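Home | Local | Work & Home | Archive | Contact
Print this page | E-mail this story

Clean desks, one cloth at a time

12/10/2023

The owner of Pinutier, a small office cleaning business in Sellwood, started out wiping down desks at night in May, with 2 clients and a bucket. The business now looks after 1,552 desks, and most of the work is still done with a cloth.

"People ask what product we use," she says. "Mostly it's water. A good microfiber cloth and a little water will take care of a desk."

She buys her cloths in bulk, 3,000 at a time, and sorts them by color. Blue is for desks and other furniture. Nothing that has been in a restroom goes near a keyboard.

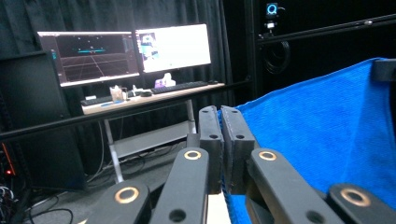
Monitors and light wood

Screens get a dry cloth first, she says, and she prefers them switched off, though in many offices they are left running. "You see dust better on a black screen. If somebody's work is up, we leave it alone and do the stand and the desk."

Light wood desks show coffee rings more than anything else. Her crews wipe with the grain and dry the top right away. White metal legs and frames get done once a week.

A cloth is folded into quarters and turned as each side gets dirty. After 12 desks it goes in the wash, with no fabric softener.

"Softener ruins them," she says. "They just push the dust around after that."

Print this page | E-mail this story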